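In praise of the boring cloth

I have reached the age where I have opinions about cleaning cloths. I didn't plan it. My mother had them and I used to roll my eyes, and now I stand in the household aisle of a shop in Gistmont muttering at a packet of scented wipes while people steer their trolleys round me.

My complaint is a simple one. We've been talked into throwing away things that used to last for years, and we've been talked into feeling clean and modern while we do it. A wipe for the hob, a wipe for the bath, a wipe for the glasses, a wipe for the wipe-down after the other wipes. Each one gets about nine seconds of work and then goes in the bin with a little lemony sigh.

When I moved into my first flat in Koltham I owned two cloths. One was for dishes and one was for everything else, and you'd have been thrown out of the house for mixing them up. They went in with the towels, they came out a bit greyer, they went back under the sink. I'm fairly sure I spent more on teabags in a week than I did on cleaning things in a year! 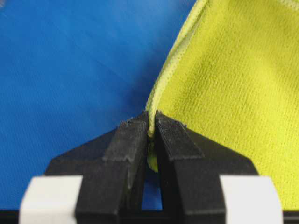 What changed?

Mostly, I think, we got tired. I don't say that to be mean about anyone, because I'm tired as well. A cloth asks something of you. You have to rinse it, wring it, hang it somewhere, remember to wash it, and then (this is the bit that gets people) fold it and put it away. A wipe wants nothing. You can be a complete slob with a wipe and the tub still looks cheerful on the worktop.

My friend Josefina Bravo runs a small guest house and she thinks I'm being a romantic. She went through her cupboards in April and worked out that the place had got through 1,184 paper towels' worth of spills since the winter, mostly tea, and she told me this as if it were a defence. Her point was that guests like to see something fresh off a roll. A cloth makes them wonder where it's been. I said the same could be said of the mugs, and she changed the subject.

She does have a point about smell, mind you. A damp cloth left in a ball at the bottom of the sink is a horrible object and I won't pretend otherwise. Anyone who has picked one up on the third day of a heatwave knows why wipes sell. But the answer to that is a hook. One hook, by the window! I bought mine in Ammann, the hardware shop by the bus station, where they still sell things one at a time out of a drawer, and it has done more for my kitchen than any gadget I've ever been given. 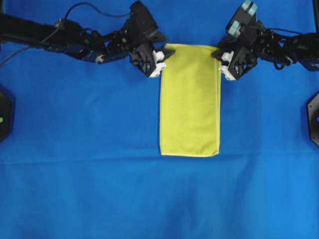 Thoa Vũ
Columnist, Home and Habits

Folding is where I lose people, so let me have a go at winning them back. I used to stuff everything in the drawer and lean on it until it shut. Then my neighbour Stijn Baert, who used to work in a hotel laundry, watched me do this one afternoon and looked so pained that I let him show me. Long edges together, flatten it with your hand, fold it over again. That's all it is. He must have folded 4,000 things a month in that job and he still lines up the hems as though somebody's going to check.

I copied him to be polite and kept on doing it because I liked it. It takes hardly any time, it's warm from the dryer, you can listen to the radio. I've sorted out more rows in my head over a pile of tea towels than I ever have lying awake. My sister says this is what happens to people who don't have a dog.

I should say something about colour too, as I have strong feelings. For years I bought white because white looked clean, which is daft. White looks clean for one afternoon. Get the loudest cloths you can stand, and get a different shade for each room, and you'll never again find yourself doing the kitchen table with the one that's been behind the loo. 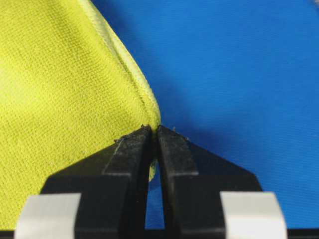 A good hem earns its keep.

And look at the edges before you pay. I'm serious. The cheap ones from the bargain bin at Pelell had a hem that started unravelling in the second wash, and by the fourth I was pulling bits of thread out of the plughole. A decent stitched border is what you're paying the extra for. Kha Chu, who does my alterations, will run a new edge on an old towel for 80 pence if you catch her in a good mood, and a towel with a new edge has years in it yet.

I know a drawer of cloths won't save the planet. Somebody always writes in to tell me so, usually at length. But I'd still sooner own ten of something and look after it than buy a tub of something every fortnight and resent it. Keep a tub for the car if you must. I've got one in mine, and it dried out ages ago because I forgot to shut the lid.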